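Magnusson bottle-sorting package, short review

Feb 11, 2018

Quick one, I'm writing this between shifts. Package is a two-armed robot with hands, table, green mat, software and 7 days of setup help. Sold through Irnance. Price as quoted to us: $3,424 a month, 4 month minimum. Not cheap. Not crazy either if you've priced temps lately.

Setup. Fine mostly. Manual is a mess, two chapters have the same number. The support guy on the phone knew his stuff, which saved us.

Hands are the selling point. Fingers instead of suction cups, so odd shapes and bottles on thier side are fair game. Small drinks bottles mostly OK. Thin clear ones, it squeezes too hard out of the box, turn the grip setting down to 2 and leave it there.

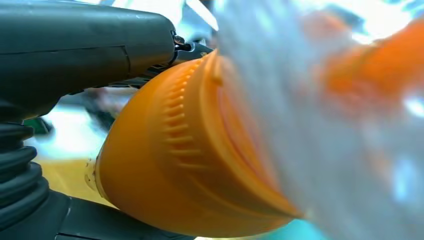

Orange cap, clear bottle right next to it.

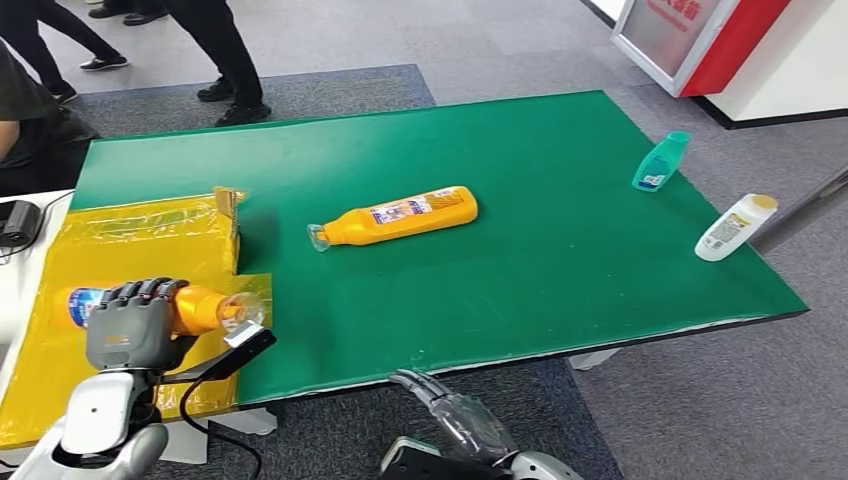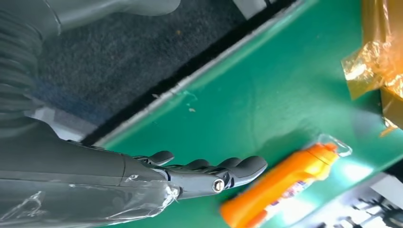 Can you run it without a programmer on staff? You can for daily use, the start screen is simple enough, but adding a new bottle shape took us an afternoon and a call to support.

Speed. Slow. A person beats it easy. What you're paying for is that it keeps going through lunch. Whether that adds up depends on your volume, ours is borderline.

Gripes: cables everywhere. Fan noise. Software updates want a full restart and it forgets the table height evry time. Update promised for September, we'll see. Spare fingers only come as a full set, and shipping was slow.

Compared to the Doltolus arm we had before: better hands, worse software. Doltolus never forgot a setting. Also never picked up a bottle lying flat.

Would rent again, wouldn't buy. 7 out of 10.

Comments

binday_ben: does it cope with labels half peeled off? ours come in like that

Reply from author: mostly. wet ones stick to the fingers

kp_recycles: 4 months minimum killed it for us. asked for two, they said no

shopfloor22: same table height bug here, write it on masking tape and stick it to the leg

Related

Zurkwood folding conveyor, first look
Doltolus single arm, one year on
Renting vs buying a sorter
Work gloves that last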